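Rilby Household Manipulation Project
Progress report to the Ista Fund, second period

Dear all,

Thank you again for your patience while we got the laundry work properly under way. The move into the new room took longer than I had promised in the spring, but since September we have been collecting in earnest, and I am happy to say there is a good deal to tell you.

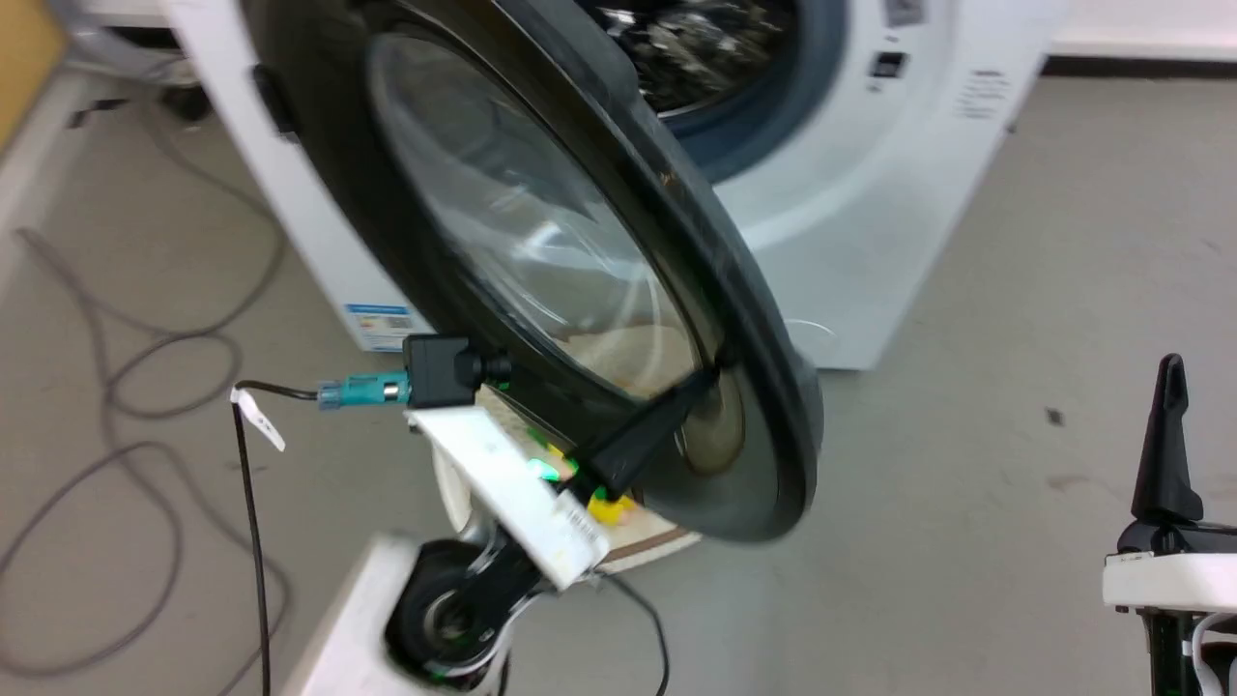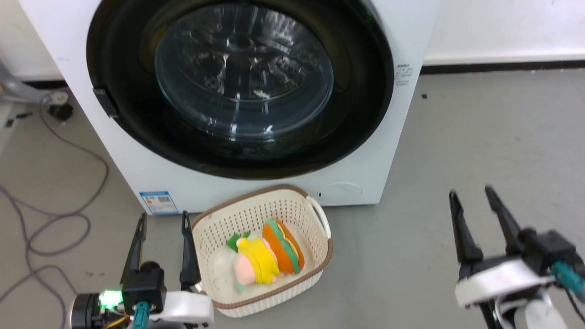
You will remember that the question we put to you was a fairly narrow one. When a two-armed robot learns a long household job from human demonstrations, does it help to break the job into named stages, or is it better to let it learn the whole thing in one go? Laundry suits this nicely, as the stages are easy for a person to agree on and the door makes things awkward at just the wrong moment.

We now have 252 complete demonstrations, against the 700 we set out to gather by the end of the grant. That is a little behind the plan, and I would rather say so plainly. Most of the delay came from the door. Our early demonstrations had operators opening it in all sorts of ways, and the model trained on them dithered — it would reach, hesitate and reach again. We agreed on one way of doing it, with a finger hooked behind the rim, and recorded that part afresh.

The staged version (we call it Batis, for want of anything better) uses 3 stages: door, loading, closing. In our trials so far it recovers from a missed grasp more often than the single model does, and it is much easier to see where a run has gone wrong. It is weaker at the joins, where one stage hands over to the next with the arms in a slightly unfamiliar position. We had hoped this would sort itself out with more data and it has only partly done so.

Soft toys have been a great help, by the way, and we mean to keep them alongside ordinary clothes for the rest of the work. They vary in shape a good deal and the operators find them pleasant to handle through a long afternoon!

For the next period we plan to overlap the stages a little in training, so that each sees the end of the one before. We will also run the comparison on the Ofori arms, if the loan is confirmed. Spending is within budget apart from replacement gripper fingers, and I will send the revised table separately.

With warm thanks for your continued support,
The Rilby project lead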